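How to Find the Best Spot for Your Home Router

I moved my router last May and I'm still a little giddy about it. Same plan, same box, and the upstairs bedroom went from 2 Mbps to 93! If your video calls keep freezing, give this an afternoon before you call your provider.

Step 1: Get a starting number

Stand next to the router with your phone, turn off mobile data and run any free speed test. Mine showed 102. Then do the same in every room where you use the internet and write it all down on paper.
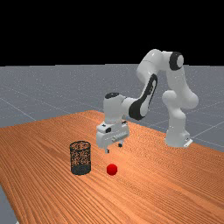 Step 2: Pick a better place

Go for the middle of the house if your cable will reach, and get the router up high. The top of a bookcase is great. Stay away from the microwave, the fish tank and big mirrors, and please don't shut it in a metal cabinet (I did this for years). A longer cable is cheap, so don't let the wall socket make the decision for you.

My neighbor Refugio Ochoa ran his cable along the baseboard to the hallway, and it took him less time than making lunch.
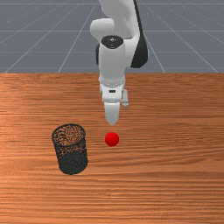 If your router has antennas you can move, try one straight up and one on its side. Give it a few minutes after you plug it back in, then walk through the same rooms and test again. Small moves count, too! Shifting mine from one end of the shelf to the other helped the kitchen a lot.
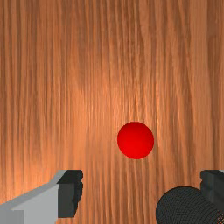
Step 3: Check your bands

Log in to the router and look for 2.4 GHz and 5 GHz. Use 5 GHz for anything close by and 2.4 GHz for the far rooms or the garage. Save your settings and run one last test in your worst room.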